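List home | Threads | Older | Newer | Join | Search

Subject: Re: Nununbridge trip, who's in and what are you bringing?
From: Beca Kemeys

Hi everyone,

Sorry for the slow answer, I've had grandchildren in the house and couldn't get near the computer until they were all in bed.

Mererid James wrote:
> Hello all, I've put our names down for the two nights at Nununbridge in
> December. The guesthouse will hold 9 of us if a couple of people don't mind
> the bunk room. Could you tell me (a) whether you're coming, (b) whether you
> can drive, and (c) what you'd like to shoot? Last year we all ended up on
> the same bit of beach at the same time and the slide evening was the same
> rock over and over. I'd like a plan this time, even a loose one.
> Mererid

(a) Yes! Put me in the bunk room, I sleep through anything. (b) Yes, I can take two people plus bags, as long as nobody brings one of those enormous hard cases. Dilwyn, I'm looking at you. (c) is the long one, so get a coffee.

I went out to Nununbridge on my own in the spring and stayed at the same guesthouse, so I've walked most of it. The beach everybody goes to is the one below the parking lot, and it's lovely, but the light leaves it early because of the headland. By four in the afternoon in winter you're standing in cold blue shade while the other side of the bay is glowing like a lamp. If you want the sunset you have to be over on the Clondine side, up past the old lime kiln. It's a steep path and very muddy at the gate (wear real boots, I wore sneakers and regretted it for the whole weekend).

Mornings are the other way around. The harbor wall gets the first sun full on, and the fishing boats come back in while it's still low, so you get gulls, ropes, steam off somebody's mug, all of it. I shot most of a card there before breakfast. I kept 77 frames when I got home and then Haf came over and talked me down to a dozen, and she was right, she usually is about my pictures and never about her own.

Some thoughts on a loose plan, and Mererid, please tear it up if you hate it:

First afternoon, split up. Half of us to the lime kiln, half to the harbor. Swap over the next day. That should take care of the Same Rock Problem.

Bring a tripod if you have one, but a light one. I know Čestmír swears by his big wooden thing and his pictures are gorgeous, but he also has a bad knee and I'm not carrying it down for him again. (I will carry it down for him again.)

The wind is worse than you'd think. Hang your bag off the center column, turn your body so you block it, and take a few more than you need. My long exposures of the breakers looked fine on the little screen and every one of them was soft when I opened it up at home. So annoying!

Also salt. It gets on everything. I had a film of it on the front of my lens by lunchtime and went around for an hour wondering why the hills looked so dreamy. Pack more cloths than seems sensible and leave one in the car.

On food, the guesthouse does breakfast and the Martens café does soup until mid-afternoon, and then you're on your own. I'd vote for a big pot of something on the first night. I can do chili. Dilwyn did that fish pie on the Indus Falls trip and I still think about it.

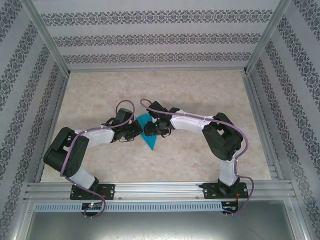
Do we need a permit to take pictures on the harbor wall? For ordinary hobby shooting you don't, the harbor office told me they only want to hear from people doing weddings or paid work, though they do ask you to keep tripods out of the way when the boats are unloading.

One last thing. Could we do the slide evening a bit later this time, maybe in January? Everyone was rushing last year and I'd love to see prints as well as the projector. I've got a stack of mats left over from the library show and you're all welcome to them, they're mostly the smaller size, off-white.

Mererid, shall I call the guesthouse about the drying room or have you already done it?

Love to all,
Beca

Comments (4)

Haf Craddock: I'm in, and I'd like a seat in Beca's car please. I was right about the dozen.

Dilwyn Cadwaladr: The hard case stays home, promise. Fish pie is fine if somebody else peels the potatoes. Is the lime kiln path lit at all? I'd like to stay up there after sunset for the lighthouse beam.

Beca Kemeys: Not lit, no. Bring a headlamp and come down with someone.

Čestmír Hrnčiar: The knee is much better. The tripod is the same weight. I will take harbor first, and I can drive if someone else reads the map.

Previous message | Next message | Back to top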